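White on White on White

I have been waiting to write this one up for weeks! We finally have the keys to the Dağdelen building, the back half of the ground floor anyway, and I've been walking around in there with my head tipped back like a tourist in a cathedral.

If you've read this blog for a while you know I am a ceiling person. Floors get all the love. People will spend a month picking between two shades of oak and then hang a drop ceiling over the whole thing without a second look. I grew up under drop ceilings, I've worked under drop ceilings, and when Nurhan Tatlı first sent me the listing for this place I skipped right past the square footage (1,752, for those who like to know) and zoomed in on what was going on overhead. It's all open. Pipes, conduits, joists, cables, the lot, and every bit of it painted white.

My first thought was that it would look cold. Our last space had an open ceiling too, but the previous tenant had sprayed it flat black, and I loved that for maybe the first winter. It hid everything, sure, but the light just went up there and died. We ended up with 15 lamps on the desks and shelves, and I still couldn't thread a needle after four in the afternoon. So when I walked into the new place in April with the lights on and found I could read the tiny print on my tape measure without squinting, I was sold. Cold never came into it.

Painting an open ceiling is a horrible job, by the way. I asked Recep Değirmenci, who helped me with the black one (we touched up a corner of it, one corner, and it took us a weekend), how long he thought this would have taken. He looked at the pipes for a good minute and said he'd want to be paid by the bracket. You can roll a flat ceiling in a morning. You can't roll a pipe with another pipe behind it. It has to be sprayed, and then somebody has to go back up with a little brush and find all the backs of things, and the paint has to be matte enough that you don't get shiny stripes wherever a lamp is close. I've gone around looking for missed spots and so far I've found one, behind a joist, about as big as my thumb. I'm leaving it. I've gotten fond of it.

Then there's the wall. Oh, the wall! It's plain white, no markings on it, and it curves. A proper strong curve too, so you come around it a step at a time and the space opens up as you go. Nurhan wanted to put shelves on it and I had to sit her down. You can't put a straight shelf on a curved wall without a gap behind it that eats pencils. We looked into bent shelving from Dunero, which is lovely stuff, and then we looked at what bending adds to the bill, and we closed the tab. I think it should stay as it is for a while. Maybe forever. I like that the light goes along it so evenly.

What I hadn't expected is how good the pipes look with it. There's a whole bundle of them, long ones, running side by side, and from where I like to stand they sweep across in an arc over the top of the curve.

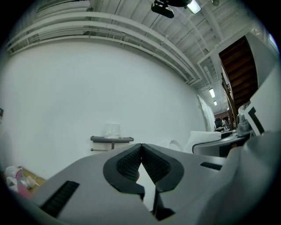
The curved wall, with the pipes sweeping over it and the lights going back along the ceiling.

The lights are plain bright rectangles, and I'm keeping them for now. I know, I know, fluorescents. I had a whole plan involving nine paper shades and a lot of cord, and I may still do it over the big table. But farther back, where the ceiling turns into a sort of recessed corridor, the panels look smaller and smaller as they go, and I'd miss that if I swapped them out.

Still on the list: the floor (I'm told it matters), a rug from Adwood that Recep swears will fit and I swear will not, and somewhere to put the coats. Nurhan is measuring for the coats tomorrow morning. If any of you have hung hooks on a curved wall and lived to tell about it, leave me a comment — I'd love to know what you used and how far apart you put them.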